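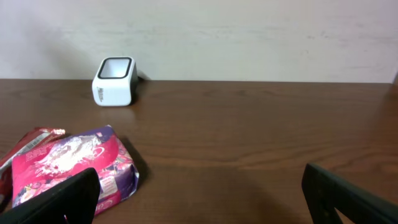 A small white container on the table, a short way in front of the wall.

We pulled into the Lodum Rugby League Club a little before ten in the morning, and the parking lot was already so full that we ended up on the grass behind the scoreboard (a steward waved us in very cheerfully, I should say). The club throws its gates open every March, just before the Easter games, and I had been promising myself a visit for years. This time I finally went, with my sister and her two boys, and what a lovely long day it was!

The tour starts in the Holroyd Stand, where you sit on the old benches and hear how the ground came to be built. Our group was 62 people, a bit of a squeeze in the home locker room, but everybody shuffled along and let the children stand at the front. The boys each picked a peg and refused to move until they had been told which player changes there. After that came the treatment room, the kit store – smelling powerfully of liniment – and then the tunnel, with the crowd noise turned up over the speakers as we walked out. 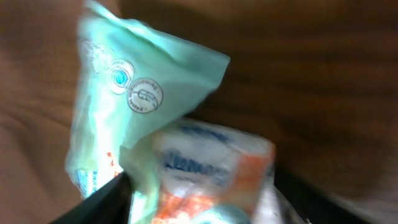 Gedomon fans will tell you our tunnel is longer, wrote Cusine Road Regular under my short post about the day, but I'll give Lodum this, their pitch drains better than ours and always has.

I can believe it. It had rained most of the night, and the grass was firm enough for the open training session to go ahead on time. The squad ran through 3 drills, then split up for a short game of touch, and the half-backs stayed out afterward to kick goals with anyone who cared to line up. More than 300 of us did, or so the announcer said. My older nephew got one over from in front and has mentioned it at every meal since.

The coach took questions from the touchline for a good while. He was careful about injuries and a good deal less careful about referees, and he thought two wins over Easter would put the club in 7th place, with a real chance of climbing higher.
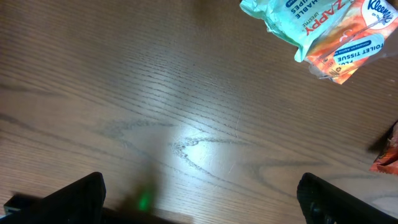

Getting there and what to bring

The Cusine Road entrance is the one to use, as the main gate is kept for players and staff. Entry is free, and the locker room tours fill up early, so put your name down as soon as you arrive. Bring a warm coat for the stand – the wind comes straight through it – and a pair of boots if you fancy a kick.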